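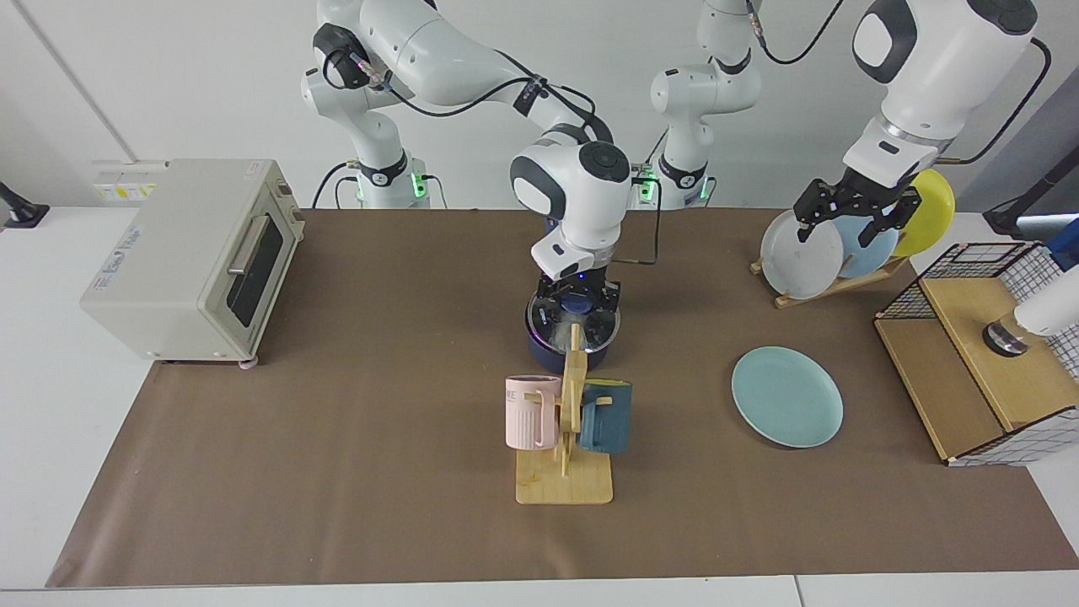
Two arms, one pot lid and a good deal of crockery at the Luvlow test bench.

Home News Reviews Labs Jobs Contact

Gripper trial finds the hard part of cooking is the lid

18 Feb 2020 | Staff reporter

Kyei, the home automation workshop, has published the results of its winter gripper comparison, and anyone hoping to have supper made by machine this year may want to keep the takeaway menus.

The trial, which began in December at the workshop's Luvlow site, put two-fingered grippers from Prernura and Skurkus through 2,737 attempts at ordinary kitchen jobs: lifting lids, taking plates out of a rack, hanging mugs up by their handles. Of those, 1,570 were judged good enough to count. A person who put away the washing-up at that rate would be asked to stop helping.

The two makes came out closer than either sales department would like. Prernura's gripper did better with plates, where its narrower fingers could get between neighbours in the rack. Skurkus had the edge on mugs, provided the handle was facing a convenient way, a courtesy that mugs in most homes do not extend.

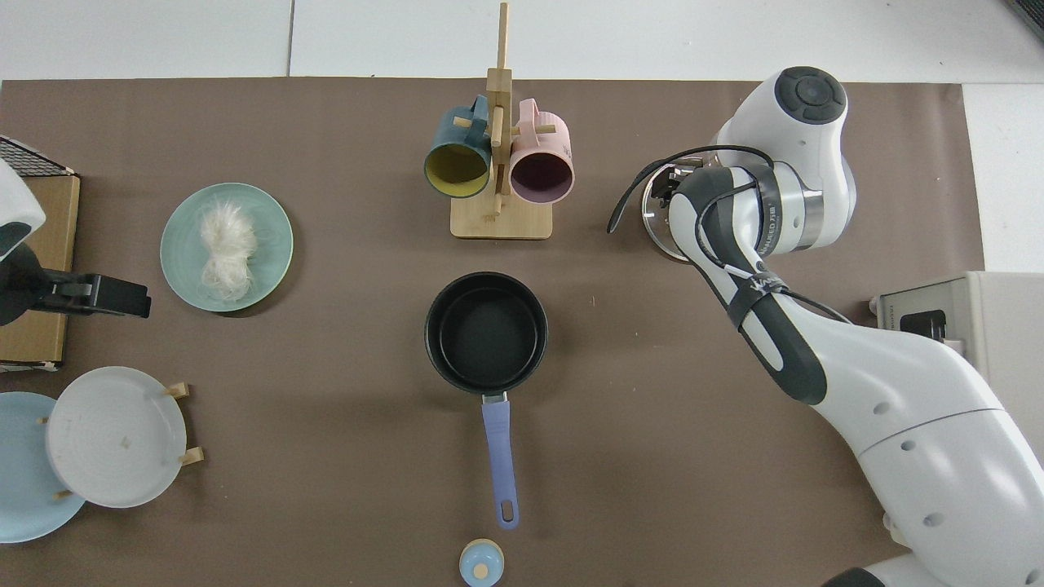 Lids were trouble for both. Shiny steel confused the depth cameras, clear glass confused them more, and a knob taken slightly off centre left the lid hanging at an angle that one line of the report calls "suboptimal for soup". Kyei tried four controller settings before choosing a slower approach with a softer squeeze, which cut the number of drops and made each lid take long enough for the operator to read a paper.

Camera position mattered more than the workshop had expected. A fixed view from the side lost sight of the fingers whenever an arm leaned across the work, while a view from overhead was poor at judging height. Running both together helped, at the price of more cables and more calibration on Monday mornings.

The report stops short of naming a winner. A second round, with pans that have something in them, is planned once the workshop has agreed who will mop the floor.

Shares 1,481 | Comments 4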